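March, 14:20. Plivon tower, drive bay vibration

Marico drive refitted after the weekend soak. Logged 1000 sequential reads at idle fan speed, then 1000 at full. Seek retries: 2 at idle, 6 at full. Old grommets were hard and have gone in the scrap tin.
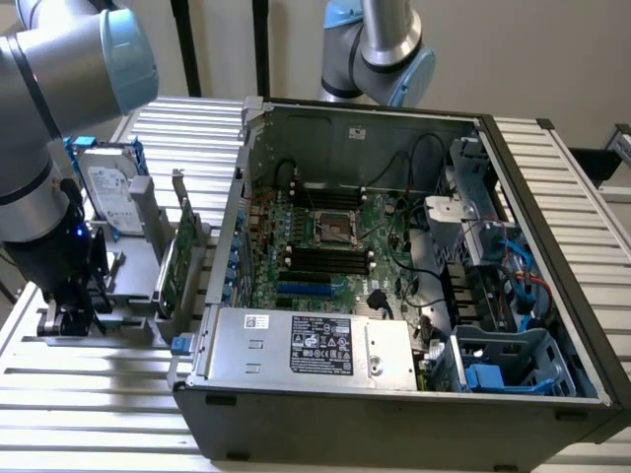
Tower on its side, panel off. Hard drive in its blue caddy to the left.

Gill grommets next, same screws, same torque. If retries at full speed stay above 2, try the Fesach fan at the front. Accelerometer lead still needs a new plug.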